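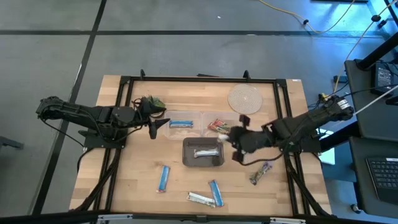

One reader of our draft wanted to know why a student club would pick snack bars when everybody else starts with blocks, and I guess we should answer that. We like them because the wrappers are shiny and they slide around when you grab them badly! Figure 2 shows our sorting table at the Clirkside club, with the two arms on their rails, the clear compartments in the middle and several bars still loose on the near half.

We logged 573 grasps in February, all with the Clivik controller (the one we wrote for the Kereama contest, with most of the bugs gone), and 167 of them missed. Most of the misses were bars touching another bar. The fingers closed on both, or pushed one away. We tried slowing the last bit of the approach and that helped a little, but it made each run so long that the newer members got bored and wandered off. The Cotberg rules don't score speed, so we kept it slow anyway.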